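Packing mixed snacks for long shipments: heavy items down or up?
Tridmont Packing & Shipping Board > Small parcels
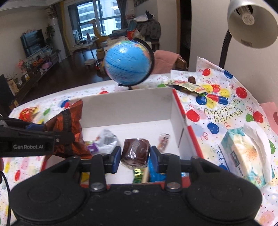

Mixed snack box, white carton, single-wrapped items.

parsa_mail
Posted 21 September 2022

I send a snack box to a relative overseas every few months. Transit is 28 days by surface. The June box arrived with the cakes flattened and two bags split at the seam. Total weight was under the 3000 g limit. I put the heavy items on the bottom, cakes in the middle, chips on top, and filled the gaps with paper. What should change?

gridline8
Paper settles. After a week of vibration you have free space at the top and everything moves. Use a smaller box. If you can press the lid and feel it give, the box is too big for the load.

Yu-ting Chou
Agree on box size. I don't agree that paper is the problem. Crumpled kraft holds up if it is packed tight. The cakes were the problem: soft goods in the middle carry the load of whatever is above them and get squeezed from the sides too. Stand bars and sticks upright along the walls, where they stiffen the carton a little, and put cakes in the top layer.

trukov_r
Sticks don't stiffen anything. The load goes through the corners of the carton. I used to ship samples in single wall and switched to double wall. Crush claims went from 7 a year to none with no change inside the box.

Yu-ting Chou
Samples of what? Rigid goods help hold the box up. Snack bags don't. You can't compare the two.

trukov_r
Ceramic tile. Fair point, but I would still change the carton first.

parsa_mail
The carton was single wall, reused once. What about the split bags? Both were chips.

gridline8
Reused single wall in damp storage loses a lot of strength. As for the bags, they are sealed with gas inside and have nowhere to expand when squeezed. Don't pinhole them, the chips will be stale on arrival. Lay them flat with slack around them.

ridano_fan
I stand mine on edge against the side and have not lost one. Flat bags get sat on by everything else.

gridline8
Flat on top, under the lid. Not flat at the bottom.

parsa_mail
New double wall carton ordered, one size down. Cakes and chips go in the top layer. Will post the result when it lands.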